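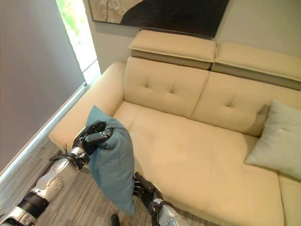
The cream leather sofa with chaise and adjustable headrests, with throw pillows in teal-blue and pale light grey.

PLEMALORA OPENS THE DOORS OF ITS GERWOOD SHOWROOM WITH A SEASON ALL ABOUT THE SOFA

Gerwood - Plemalora, the family-run furniture shop that has been helping people sit down comfortably for longer than most of its staff care to work out, is delighted to announce that its newly refitted showroom in Gerwood will open in September with a whole season of displays, talks and hands-on mornings given over to the living room, and above all to the sofa.

The season is called Sit Down, Stay a While, and it takes over the whole ground floor of the old seed merchant's building on the corner by the bus station. Visitors will find 32 sofas and armchairs set out in room settings, with rugs, lamps, side tables and plenty of cushions, and every one of them is there to be sat on. Shoes may be kept on, children are welcome, and there is a kettle at the back which is very rarely off.

"I grew up in a house where the good sofa was for visitors and the rest of us sat on the floor," said Halima Haruna, owner of Plemalora. "I can still remember the feeling of being told off for leaning on it! So when we had the chance to start again with an empty building, I wanted a place where people could flop down, put their feet up, argue about which corner is theirs and take as long as they liked over it. A sofa is a big thing to buy and a big thing to live with, and ten seconds perched on the edge in your coat tells you next to nothing."

A cream sofa at the heart of the season

The piece that visitors are likely to see first as they come in is a cream leather sofa with a broad, smooth seat that runs on to the right into a chaise-style section. It has a thick, rounded and well-padded armrest on the left, stitched tufting on the back cushions, and adjustable headrests in the same cream, each with a slightly darker grey-beige band along the underside where it meets the back.

Kartini Mandagi, who chose the furniture for the season, had her doubts about putting a pale sofa so near the front door, and says she has been won over completely.

"Cream frightens people, and I do understand why, as I have two boys and a spaniel at home," she said. "But it is such a kind colour to have in a room. It catches what light there is on a dull afternoon, it goes with whatever curtains you already own, and it lets you be a bit braver with everything else. We tried it with a rust-coloured pillow, a mustard one and a rather loud stripe that I was very fond of and everybody else was not. In the end the teal-blue was the one that made people smile when they came round the corner, with a pale grey beside the back cushion to calm things down again."

The headrests have been the cause of a good deal of friendly discussion among the staff, some of whom like a low, tidy line along the back of a sofa and some of whom like to have somewhere to put their head during a long film. Having an adjustable one, Kartini says, has kept the peace so far.

The pillow bar

Alongside the sofas there will be a pillow bar, which is the idea of Aroha Whitelaw, who looks after soft furnishings for the shop. It is a long run of open shelves holding throw pillows in 42 colours, from chalky whites and greys through to greens, blues and one very cheerful orange, and visitors may carry as many as they like over to any sofa in the building to see how they look together. They may also bring a pillow or a blanket from home, or a scrap of curtain, or a tin lid with a dab of paint on it, and Aroha will happily help with the matching.

"People think they have to get the colours right in their heads before they come, and then they stand there feeling worried," said Aroha. "Bring the thing itself and put it on the sofa. Move it to the other end. Take two away. You will know quite quickly, and if you don't, go and have a cup of tea and look at it again from across the room. I have changed my mind about a pillow after a whole week of walking past it, and I do this for a living."

The covers come from Ustis, a small sewing workshop a few streets away which has made curtains and loose covers for Plemalora customers for many years. Every cover in the range has a zip and can be taken off for washing, and spare covers can be ordered singly, so that a household can keep the same pillow pads and change the colours with the seasons.

The tidy sofa mornings

Perhaps the part of the season that the team is looking forward to most is a run of small, informal sessions called Tidy Sofa Mornings. They begin at 10 o'clock, last for an hour or so, and cover the everyday looking-after of a sofa: lifting off the throw pillows and giving them a proper shake, getting down the sides of the seat where the crumbs and hair grips live, wiping leather gently with a soft cloth, plumping, straightening, and putting everything back so that the room feels cared for.

The sessions will be led by Sayaka Ebihara, who worked for many years as a hotel housekeeper before joining Plemalora, and who has firm but good-natured opinions on the subject.

"Begin with the pillows, always," said Sayaka. "Take them off the sofa altogether and put them on a clean chair. If you leave them on and work round them, you will only be moving the dust from one end to the other. Then do the seat from the back to the front, and the arms, and please don't forget the headrests, where people's hair has been. The pillows go back last. I hold each one by the top corners, give it a shake, turn it over and set it down with the zip underneath. I don't do the chop in the middle that you see in magazines, but I won't tell anyone off for it."

Sayaka will also be talking about leather in particular, as it is what customers ask her about most often. Her advice is to keep it out of strong sun and away from a hot radiator, to blot a spill straight away with something dry and absorbent, to try any new cleaning product on a hidden patch first, and to follow the maker's care leaflet if it says something different from what she says. Places at the mornings are free, but the room set aside for them is a snug one, so booking is asked for.

Old sofas and small front doors

Plemalora will be carrying on its measuring service from the new showroom. Kenta Furukawa and the delivery team will visit any home within the town to measure doorways, stairs and awkward turns before an order is placed. There is no charge for the visit. Kenta asks only that people try to remember the things that are easy to forget, such as a low light fitting in the hall or a radiator at the bottom of the stairs.

"A chaise is lovely, but you do have to think about which side it goes on," he said. "I ask people to lay newspaper on the floor in the shape of the whole sofa and live with it for a day or two. Walk to the window, open the cupboard, let the dog out. If you keep treading on the newspaper, we have a chat about having it the other way round."

For anyone who is keeping the sofa they have, the Hayashi upholstery bench has moved into the back of the building too, and will be open for repairs, new foam and re-stitching. Customers are welcome to stop and watch the work being done. The bench took in some 180 pieces last year, many of them dining chairs, and hopes to have room for a few more now that it has a proper window and a wider door.

An invitation to the neighbours

The first 400 visitors through the door will each be given a swatch card of the pillow colours to take home, along with Sayaka's care notes, printed in large type and with a hole punched in the corner so that they can be hung up inside a cupboard.

"We would love people to come and see us even if they have no thought of buying anything," said Halima. "Come in out of the rain. Bring your mum. Tell us about the sofa you had when you were little, because I promise you I will want to hear about it. The building has been dark for a long time, and it is a great pleasure to have the lamps on and people sitting about in it again."

The Plemalora showroom in Gerwood opens in September, from 9.30 in the morning until 5.30 in the afternoon. There is level access from the street and a lift to the upper floor. Places at the Tidy Sofa Mornings and home measuring visits can be booked at the showroom desk.

ENDS

Notes for editors

Halima Haruna, Kartini Mandagi and Aroha Whitelaw are available for interview. Sayaka Ebihara is glad to answer readers' questions on sofa care for print or local radio.

Journalists and photographers are welcome to look round the showroom before opening by arrangement with the Plemalora press desk.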